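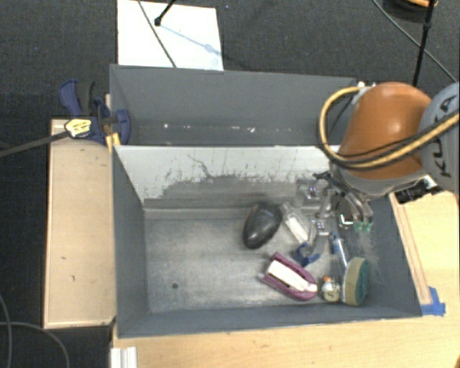

Bins and small stuff, bench notes
Jun 23, 2024

Print | E-mail
2 min read

Sorting the small items again. Front bin is the keeper, back bin is for whatever gets pulled. Carried over the rule from the Mathias job: one bin in use, one spare, nothing parked on the table between.

Bins first. Gray ones are showing their age. Inside wall of the front one scuffed whitish, bare-looking patch with scratches all along it. Floor rubbed too, and theres the little hole lower left. Not big enough to lose anything we keep in there but don't put screws in it. Wiped both with a damp rag, no difference to the scuffs. Tried the Tiravetti cleaner on one corner, smeared, wiped it off again. Leave it.

Replacements: Hulau list has the same footprint, code 1676. Want the plain floor, no drain hole. Ask for 2, not a full case. Last December we got a case and they sat in the hall till spring.

Small items. Full set is 66 on the Iscombe sheet. Haven't checked the bin against it, do that before anything goes back on the shelf. Sheet still says "egg, dark" with no size, needs fixing. Egg rolls if you set it down flat on the table, keep it in the bin. Shiny pieces to be wiped with the soft cloth only, the blue paper leaves lint.

Everything drifts to one side of the bin. Table could be out of level, put a level on it tmrw. If its the table, shim the leg, don't fold cardboard under the bin like last time.

Carpet: vacuum under the tables, small parts dissapear on that dark pile. Found a washer by foot.

To do
- level on table
- label both bins, front lip, big letters
- fix Iscombe sheet (egg size, chrome bits need their own line)
- Hulau order
- more soft cloths, almost 20 left but half are gray by now

Spare key for the parts cupboard is back on the hook.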